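Speaker notes: Planning over soft things
Aksel Lauritsen, Grendeck
June 23, 2024

Slide 1. Title
Say who I am and what I work on. I write the planning and replay tools for Pimo, our two-arm stack. Apostolos Kontogiannis did the perception half and will take the questions on segmentation. Keep this under a minute.

Slide 2. What the software has to do
The task is sorting small personal items into an open box. Left and right arm both work, sometimes at the same time, over the same patch of cloth. The input to training is handheld gripper recordings. The output is a policy plus a planner that keeps the two arms out of each other's way.
Mention that the set used in this talk has 171 episodes. We cut them to a common start and end before anything else.

Slide 3. Why hair ties
Most of our early tests used blocks and cups. A block has one pose. A hair tie has a pose and a shape, and the shape changes as soon as you lift it. Our old pose estimator gave a confident answer anyway, and the planner believed it.
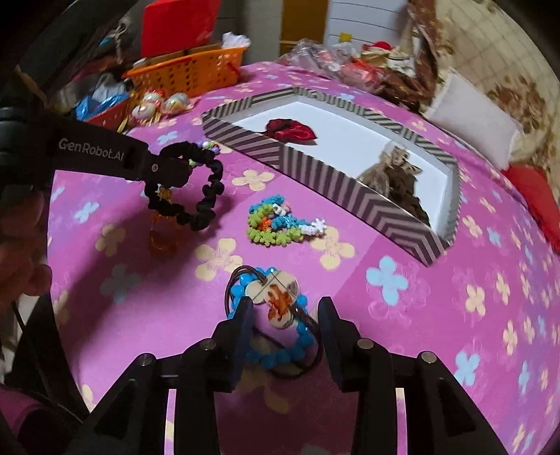 Slide 3: One item in each gripper, with the striped box behind them.

Points to make while this is up:
The blue beads droop behind and between the fingers. If the planner only knows about the part between the fingertips, it will clear the box wall with the fingers and drag the loop over it.
The charm sits just above the gap. We used to segment it as a separate object. Apostolos now merges anything that keeps moving with the fingers for 30 frames.
The patterned cloth matters too. Printed flowers gave us false detections at first. Go slowly here, people usually ask.

Slide 4. Held-object volume
We replaced the single grasp point with a volume that hangs from the fingers. It is built from the merged mask and grows downward by a margin. The margin is one number per item class. Beads on elastic get a large one, rigid items get almost none.
Cost: the collision check went from 2000 samples per plan to whatever the time budget allows. We stop at 51 milliseconds and take the best plan so far.
Show the config file if the projector is readable. Skip it if not.

Slide 5. Two arms, one box
Each arm asks for a region before it enters. The region is a column over the box, and there are only two columns, left and right. If both arms want the same one, the arm with the shorter remaining path goes first and the other holds at its current height.
We tried letting the waiting arm back away. It looked polite and it made the wrist view useless, and the perception side then lost the target. Holding still works better. 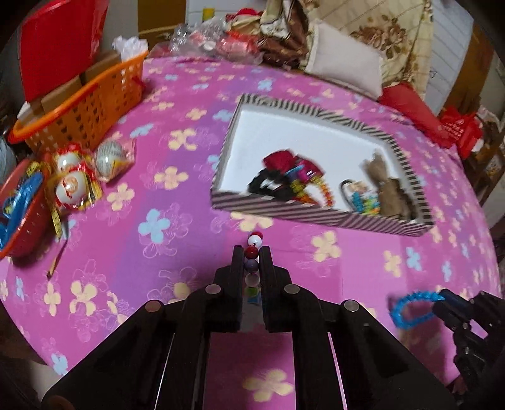

Slide 6. Upright stack, curved ring
A short stack of beads held upright is the easy case. The hanging volume is almost the same as the mask. The planner treats it like a peg.
A curved item held at one end is harder. It can reach well out to the side of the fingers, so a margin that only grows downward misses it. We added a sideways term in October and that removed more than half of the wall contacts in replay. Say clearly that this is replay only. We have not repeated the count on the arms.
Other things in the box are treated as a height map. No labels, no attempt to tell a mug from a bear. Release height is the local maximum plus a fixed clearance.

Slide 7. Replay tool
Ravn is the viewer. It lines up both wrist views on one clock and draws the planner's volume over them. Demo steps:
Open the saved session, not a fresh one.
Scrub to the first release.
Turn the volume overlay on and off.
Switch to the other wrist.
If the demo fails, go to the backup recording in the Judomham folder on the desktop.

Slide 8. What still breaks
Clock drift between the two wrists. A small offset is enough to put the volume in the wrong column.
Items that catch on each other. The tracker merges them, which is correct, and then the class margin is wrong for one of them.
Clear plastic. Apostolos has a slide on this at the end if there is time.

Slide 9. Questions
Likely one: why not learn the whole thing end to end? Answer: the policy does pick the grasp and the target. The planner only vetoes paths, and we want to be able to read the reason for a veto in the log.
Leave the contact slide up.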